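Offene Werkstatt Brornwood - Störungsprotokoll
Vorgang: Simulationsmodell Zweiarmroboter »Koletti«, Kopf- und Greiferansichten
Gemeldet von: Jhonatan Huamán
Bereich: Robotik, Arbeitsplatz 2
Priorität: mittel
Status: in Beobachtung
Eröffnet am: 5. Mai

1. Anlass der Meldung

Der im Werkstattverbund aufgebaute Zweiarmroboter wird vor jeder Inbetriebnahme eines neuen Bewegungsablaufs in der Simulation geprüft. Nach der Übernahme der überarbeiteten Raumdatei (Projektablage Zitunano, Stand Bedoya) meldete der Nutzer, dass die Kopfansicht verdreht ausgegeben werde und die Greiferansicht keinen verwertbaren Hintergrund liefere. Die Bewegungsabläufe selbst liefen ohne Fehlermeldung durch. Eine Freigabe für den realen Aufbau wurde bis zur Klärung zurückgestellt.

Die Meldung wurde angenommen, weil beide Ansichten für die Greifplanung benötigt werden. Wer in der Zwischenzeit am selben Modell arbeitet, wird gebeten, ausschließlich die vorherige Raumdatei zu verwenden und keine Änderungen in die gemeinsame Ablage zurückzuschreiben.

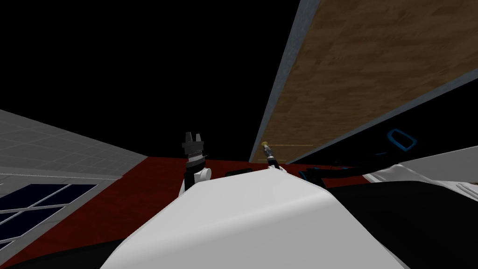 Abb. 1: Kopfansicht mit beiden Armen über der weißen Rumpfverkleidung, Simulation.

2. Eingrenzung

Zunächst wurde geprüft, ob die Schieflage aus der Raumdatei oder aus dem Robotermodell stammt. Hierzu wurde das Modell in eine leere Umgebung geladen und die Kopfansicht erneut ausgegeben. Die Neigung blieb unverändert bestehen. Die Raumdatei scheidet damit als Ursache der Schieflage aus.

Im zweiten Schritt wurden die Befestigungspunkte der Ansichten mit der Konstruktionszeichnung des Aufbaus verglichen. Der Befestigungspunkt am Kopf ist in der Zeichnung gegenüber dem Rumpf nach vorn geneigt. Im Modell war dieselbe Neigung eingetragen, jedoch zusätzlich eine Drehung um die Längsachse, für die sich in den Unterlagen kein Beleg findet. Herr Huamán teilte auf Rückfrage mit, dass er die Achsenreihenfolge beim Einlesen nicht geändert habe.

Der Eintrag wurde in der Arbeitskopie auf den Wert der Zeichnung zurückgesetzt. Nach dem Neustart war die Schieflage unverändert. In der Protokolldatei fand sich ein Hinweis, dass beim Start ein zwischengespeichertes Modell geladen wurde. Der Zwischenspeicher liegt außerhalb des Projektordners und wird beim gewöhnlichen Aufräumen nicht erfasst. Er ist von Hand zu leeren,
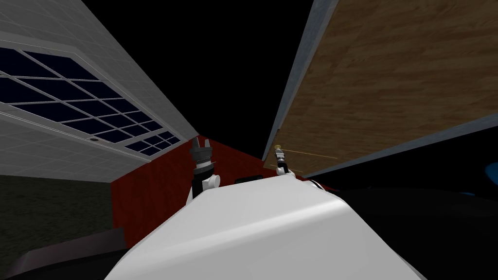

und zwar bei beendeter Simulation. Wird der Ordner im laufenden Betrieb gelöscht, schreibt das Programm beim Schließen den alten Stand zurück. Dieser Umstand ist in der Werkstattanleitung bislang nicht vermerkt und wird bei der nächsten Überarbeitung im Juli ergänzt.

Der Ablauf für das Leeren lautet bis dahin wie folgt:

Simulation beenden und das Schließen des Konsolenfensters abwarten.
Zwischenspeicher des Modells löschen, nicht den gesamten Benutzerordner.
Arbeitskopie der Modelldatei auf Schreibschutz prüfen.
Simulation mit leerer Umgebung starten, danach erst den Raum laden.
Ausgabe der Kopfansicht im Vorgang ablegen.

3. Prüfung der Raumdatei

Unabhängig von der Schieflage war zu klären, weshalb Teile der Ansicht schwarz ausgegeben werden. Vermutet wurde anfangs eine fehlende Lichtquelle. Eine zusätzliche Leuchte über dem Rumpf änderte an den schwarzen Bereichen nichts, während die übrigen Flächen erwartungsgemäß heller wurden. Die Leuchte wurde anschließend wieder entfernt.

Danach wurde die Sichtweite der Ausgabe von 200 auf 3.000 Einheiten erhöht. Auch dies blieb ohne Wirkung. Die Rechenzeit je Bild nahm dabei merklich zu, weshalb der ursprüngliche Wert wiederhergestellt wurde.

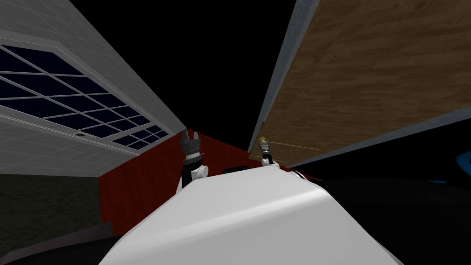
Die Raumdatei enthält nach Durchsicht keine vollständig geschlossene Hülle. Einzelne Flächen wurden beim Zusammenführen der Teilmodelle nicht übernommen, und an diesen Stellen gibt das Programm den Hintergrund ohne Farbe aus. Zwischen der weißen gekachelten Wand und der großen Holzfläche bleibt deshalb ein schwarzer Keil stehen, in dessen untere Spitze die geöffneten Finger des linken Greifers hineinragen. Für die Greifplanung ist das ungünstig, weil sich die dunkelgrauen Finger dort nur schwach vom Hintergrund abheben und die Kantenerkennung den Umriss an dieser Stelle verliert. Vor der roten Fläche tritt der Fehler nach den bisherigen Auswertungen nicht auf.

Als Zwischenlösung wurde eine einfarbige Hintergrundfläche in mittlerem Grau vorgeschlagen. Sie ersetzt die fehlenden Flächen nicht, erlaubt aber die Fortsetzung der Tests an der Kopfansicht. Die fehlenden Flächen sind von der Projektgruppe Bedoya nachzuliefern. Der Auftrag hierzu wurde im Verbundsystem angelegt und mit diesem Vorgang verknüpft.

4. Greiferansicht

Die Greiferansicht wurde gesondert betrachtet. Geprüft wurden die Zuordnung zum richtigen Arm, die Blickrichtung und die vordere Schnittebene. Die Zuordnung war korrekt. Die vordere Schnittebene lag ausreichend nah, sodass beide Finger dargestellt werden. Für die Blickrichtung ist kein Fehler nachweisbar; ob außerhalb der Greiferteile etwas Verwertbares erfasst wird, hängt allein von der Armstellung ab.

Es wurden 3 Armstellungen angefahren und jeweils eine Ausgabe erzeugt. In der Grundstellung zeigt der Greifer in einen Bereich, für den die Raumdatei keine Flächen enthält. Daraus erklärt sich der gemeldete schwarze Hintergrund. Eine Änderung am Greifermodell ist nach derzeitigem Stand nicht erforderlich. 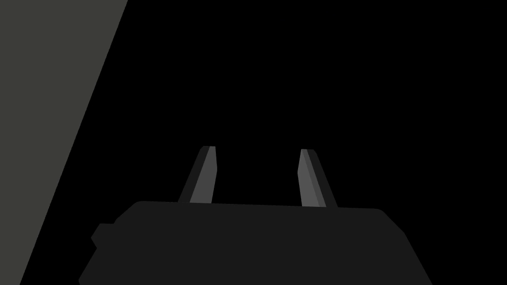
Huamán: Mit der Einschätzung zur Grundstellung bin ich einverstanden. Ich bitte jedoch darum, den Vorgang noch nicht zu schließen. Nach dem Leeren des Zwischenspeichers stimmt die Kopfansicht bei mir nur, wenn ich die leere Umgebung zuerst lade. Lade ich den Raum direkt, ist die Drehung wieder da. Ich habe das zweimal wiederholt und jedes Mal dasselbe Ergebnis erhalten.

Der Einwand wurde nachvollzogen. Die Raumdatei bringt eine eigene Kopie des Robotermodells mit, die beim direkten Laden Vorrang vor der Arbeitskopie erhält. In dieser Kopie ist die überzählige Drehung weiterhin eingetragen. Die Feststellung unter Punkt 2, wonach die Raumdatei als Ursache ausscheidet, wird insoweit berichtigt: Sie gilt für die Raumgeometrie, für das eingebettete Modell dagegen nicht.

5. Maßnahmen

Das eingebettete Robotermodell ist aus der Raumdatei zu entfernen und durch einen Verweis auf die gemeinsame Modelldatei zu ersetzen. Zuständig ist die Projektgruppe Bedoya.

Bis zur Lieferung der berichtigten Datei ist die unter Punkt 2 genannte Reihenfolge beim Laden einzuhalten. Ausgaben, die auf anderem Wege entstanden sind, dürfen nicht für die Greifplanung verwendet werden.

Die graue Hintergrundfläche verbleibt vorläufig in der Arbeitskopie - sie ist vor der Endabnahme zu löschen.

Der reale Aufbau bleibt für neue Bewegungsabläufe gesperrt. Bereits freigegebene Abläufe sind hiervon nicht betroffen und können an Arbeitsplatz 2 wie gewohnt gefahren werden.

Wiedervorlage: nach Eingang der berichtigten Raumdatei.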